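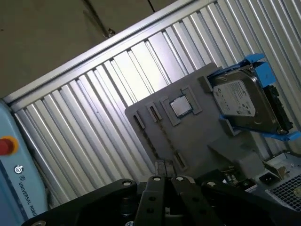
August 10, 2021 | By Karla Becerra
Filed under: Company News / Repair & Reuse

Rudirell opens PC parts bench at Alvarado site

Rudirell has opened a parts bench for old desktop computers at its Alvarado site. Took in 1,361 machines up to the end of July, 1,058 of them from schools. Processors, drives and power supplies come out, get checked, go back into working PCs.

"Most of it is perfectly good kit," said Ourania Nikolaidis, who runs the bench. "Shame to shred it."
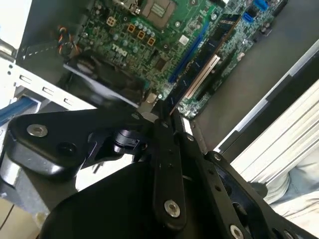
Parts are sorted by make and age before anyone picks up a screwdriver. Boards stay in the case untill the processor and memory have been dealt with – a green Dell one, say, with its blue SATA connectors, gets looked over where it sits. Anything cracked or burnt goes to Tendar for recycling.

First batch of 159 rebuilt PCs is ready to go out. Price list to follow. Schools and clubs can book a collection now, 2 weeks notice please.

Press contact: Ka-ming Kuo, Rudirell

12 shares | 0 comments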